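Visit report: Mutwood tool crib and repair hall, Britstead
Filed under: Visits, Workshop organization

The Mutwood site in Britstead opens its repair hall to outside visitors twice a year. The spring visit took place in May and was limited to a single afternoon group. Registration was through the site office, and the confirmation letter specified closed shoes, no loose sleeves and no food past the first door. Lockers are provided in the corridor. They take a coin, which is returned.

The hall handles bench repair of small electromechanical assemblies: counters, relays, timer units, hand-held meters and the occasional sewing machine motor. Most of the work arrives by parcel from the dealers of Mornwood, the parent company. A smaller share is carried in by local customers through a hatch on the street side. No new products are built on the premises. Visitors who expected a production line will have been disappointed, and two of the questions at the end suggested that a few were.

My interest was in tool storage. The notes below follow the route of the tour and concentrate on that subject. Readers who want the repair processes described in detail should look for the leaflet handed out at the door, which covers them adequately.

Getting there

The site is on the eastern edge of Britstead, past the bus depot. Parking is available behind the building, although the entrance is badly marked and the first sign faces the wrong direction for anyone coming from the ring road. The bus stops at the gate. Reception is on the left and opens at 1 p.m. on visit days. The tour began at 1:30 p.m. and ended shortly before four.

Receiving and sorting

Parcels enter at the north end and are opened on a long bench with a raised back edge. Each item is given a paper tag before anything else happens to it. The tag carries a job number, the customer code and a letter for the bench group. Loose parts that fall out of the packaging go into a clear bag stapled to the same tag. Packaging is kept until the job closes, flattened and stacked by week.

The bench groups are divided by the size of the fasteners involved, which I had not seen before. Group A takes anything that needs drivers below a certain blade width. Group B takes the remainder. According to our guide, the earlier division by product type led to every bench owning a full set of tools, most of which were rarely picked up. Division by fastener size reduced the number of tools on any one bench and made replacement orders simpler.

The crib

The tool crib is a separate room with a half door and a counter. It holds 216 drawer positions on three walls. Each position has a printed label on the drawer front and a matching label on the inside of the drawer, so that a drawer returned to the wrong slot can be identified without reference to the list. Drawers were shallow in the upper rows and deeper near the floor. The runners on the lower rows were stiff. One drawer had to be lifted slightly to close.

Issue and return are recorded in a bound ledger, in pen. A database was tried and is still used for purchasing, but the ledger is considered faster at the counter. Each line shows the drawer position, the bench, the time out and the time in. I was allowed to look at a recent page. The handwriting varied, but every line was complete.

Tools are divided into three classes. Permanent tools live on the bench and are checked at the end of each shift. Shared tools are drawn from the crib and must be back the same day. Calibrated tools, chiefly torque drivers and gauges, are signed for individually and are not allowed to remain on a bench during breaks. The calibrated class is small, at 102 items, and has its own cabinet with a lock.

Wear criteria are posted beside the counter. A driver blade is withdrawn when its corners show rounding under a magnifier. Pliers are withdrawn when the jaws fail to close evenly on a strip of thin paper at the tip. Cutters are tested on a single strand of copper. Withdrawn tools go into a box under the counter and are either reground or scrapped at the end of the month. The regrinding is done off site. I asked about the proportion that comes back and was told that it depends on the batch of drivers, which is fair enough, though not useful.

Handle color is used informally. The crib tries to buy small drivers in one color and pliers in another, so that a stray tool can be recognized from a distance. Purchasing does not always cooperate – suppliers change their handles without notice – and the benches now hold a mixture. The guide regarded this as a nuisance. I would regard it as a reason to rely on the labels.

The training room

The second part of the visit was held in the training room on the upper floor, which is used for new employees and for short courses booked by outside firms. It has white worktops and pale walls. The worktops are deliberately plain. Dark fasteners and metal shavings show up clearly against them, and a dropped screw can be found without moving the work.

Trainees spend the first session on laying out and putting away. They are given a mixed set of hand tools and a bin organizer, and must decide on an arrangement before being shown the one in use downstairs. The exercise is more difficult than it sounds. Long thin drivers do not sit well in short bins, and pliers take up more width than expected once the handles spring open.
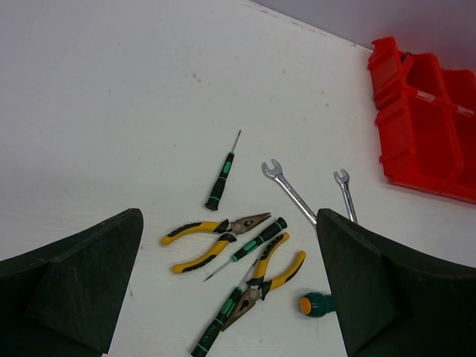
Page last changed: May, section "The training room" revised

The small precision screwdrivers on the worktop have black handles with green bands and thin shafts. One lies across a pair of needle-nose pliers with yellow and black grips. The red bin organizer stands back against the far edge. Crossed tools of this kind are the usual subject of correction in the first session. A driver left across a pair of pliers rolls when the pliers are picked up, and a fine tip that strikes the floor seldom survives.

The house rules for layout are short and were read aloud to us:

Tools lie parallel, with handles toward the person working.
Drivers are ordered by blade width, smallest on the left.
Pliers lie closed.
Nothing rests on top of anything else.
The organizer stays at the back and is filled from the rear row forward.

The last rule surprised several visitors. The explanation given was that the front row should remain free for the job in hand, and that frequently used items tend to migrate there anyway. A trainer demonstrated by sorting a handful of mixed screws into the front bins and then clearing them without touching the rear.

Visitors were then invited to try. We worked in pairs at 6 benches, each with a selection of drivers and pliers, and were asked to put them in order and return them to storage. My bench finished late. We had placed two drivers of nearly equal width the wrong way around and did not notice until the trainer laid the blades side by side. A small brass gauge with stepped slots is available for this purpose. It hangs on a hook at the end of the bench and we had not seen it.

Maintenance of the worktops

Cleaning is done with a damp cloth at midday and again at the end of the session. Solvent is not used on the worktops. Flux residue is lifted with a plastic scraper while a separate mat is used for soldering. The trainer said that the surface marks more easily than a gray one, and that it is replaced earlier than it would need to be for strength alone. The room below uses gray mats over the same type of top. I would have liked to compare consumption between the two floors, but no figures were available.

Lighting is from overhead panels with an adjustable lamp at each bench. The lamps are clamped on the left by default, and left-handed trainees may move them. The clamp screws had been fitted with larger knobs made on site, which is a sensible change. The original knobs were displayed on a shelf near the door, together with other parts that have been modified over the years.

The Magalhães cabinets

At the end of the route we were shown two Magalhães cabinets that are being tried in the corridor between the crib and the hall. These have foam trays cut to the outline of each tool, so that a gap is visible as soon as the drawer is opened. The cutting is done by hand with a hot knife, from a paper template. Edges were clean on the first tray and less so on the second.

The obvious limitation is that a tray cut for one model of pliers will not accept its replacement. The crib has decided to use foam for the calibrated class only and to keep ordinary drawers for everything else. A decision on a third cabinet has been put off until autumn. The drawers open fully and stay open on a sloping floor, which was tested in our presence.

Remarks for those planning a visit

The hall floor is uneven near the receiving bench. Sound levels are moderate and no hearing protection was issued. Photography is permitted in the training room and the crib, but not at the receiving bench, where customer labels are exposed. Coffee was served in the canteen at the end and was included in the fee.

The tour is better suited to people who manage a shared workshop than to those with a single bench at home, although the layout rules apply to both. Groups from technical schools can request a longer version with a soldering session. The next visit is planned for October. Places are assigned in order of registration, and the site office asks that cancellations be sent in writing.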